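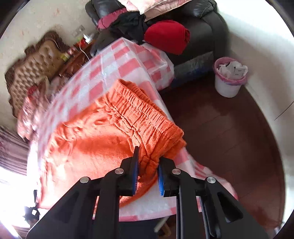
Figure 4.1 Orange fleece trousers on a bed.

Chapter 4. Pile Fabrics and Fleece

By Zerrin Demirtaş and Lâm Cù

January

In the previous chapter we studied plain knitted fabrics, in which each row of loops hangs from the row before it. Now we turn to fabrics that have a raised surface. Fleece is the most common of them in everyday clothing, and most students will already own a piece of it.

Fleece begins as a knitted cloth, usually of polyester. The cloth passes over rollers covered with fine, bent wires. These wires catch the fibers and pull their ends out of the loops. This step is called napping. After napping, the surface is long and uneven, so many mills shear it to a regular height. Some makers then tumble the cloth until the short fibers gather into small knots, and this gives a nubby hand.

The warmth of fleece comes mainly from the air which is held between the fibers. For this reason a thick fleece can be light in weight. It also explains why fleece is a poor protection in wind: moving air passes through the open surface and carries the heat away. The problem is discussed again in Section 4.5, together with bonded fabrics.

Fabric weight is given in grams per square meter. In the exercises we use a light fleece of 100 grams per square meter, and we compare it with samples from the Rudwood mill, whose test notes were prepared for this book by Orhun Ersoy.

The main weakness of fleece is pilling. Loose fibers on the surface rub against each other and turn into small balls, first at the seat, the inner leg and the cuffs. Strong polyester fibers hold these balls firmly, while weaker fibers let them fall. Turning the garment inside out before washing reduces the rubbing on the outer face.

4.1 Terms used in this chapter

Nap: the layer of raised fiber ends on a cloth.
Ground: the knitted or woven base which holds the nap.
Hand: the feeling of a fabric when it is touched.

Last updated: January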